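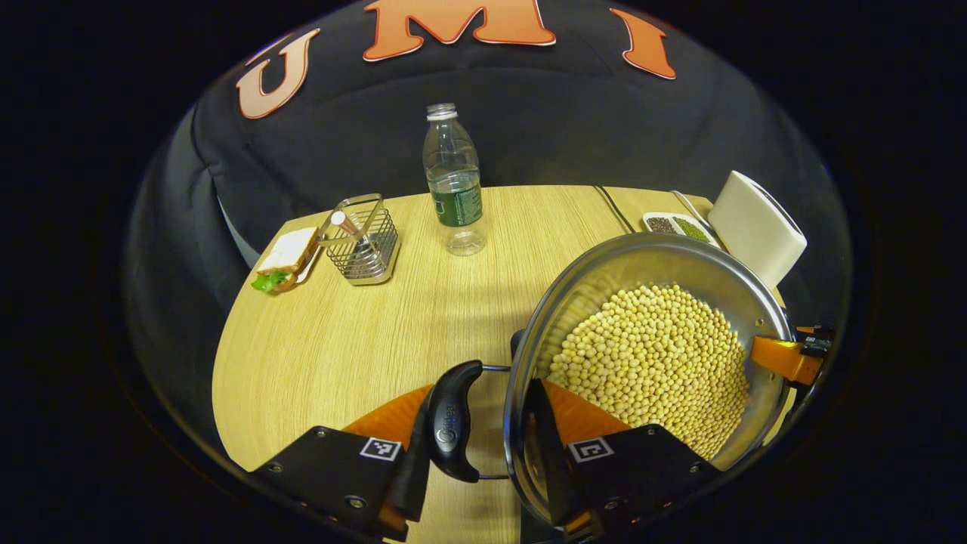 A packed lunch is a meal put together at home and eaten somewhere else, most often at work or school. In the United States it usually centers on a sandwich, with a drink and sometimes fruit or chips on the side.

Sliced white bread is a common base. Fillings include cold cuts, cheese, egg salad and peanut butter. Lettuce is added for crunch and is best dried before use, as water on the leaves soaks into the bread. Spreading butter or mayonnaise to the edges of each slice slows this down. Tomato is often packed separately.

Sandwiches with meat, egg or dairy fillings should be kept cold until they are eaten. An insulated bag with an ice pack will do this through a normal morning.

Water is the simplest drink to pack. Single-serve plastic bottles in the United States commonly hold 16 ounces or slightly more. They have a screw cap and can go in the freezer overnight if some space is left at the top.

Many people eat a packed lunch at a desk or worktable. A small plate keeps crumbs off the surface, and wire-mesh caddies are widely used to hold pens and keep them clear of the food.

See also: Lunch box, Sandwich, Bottled water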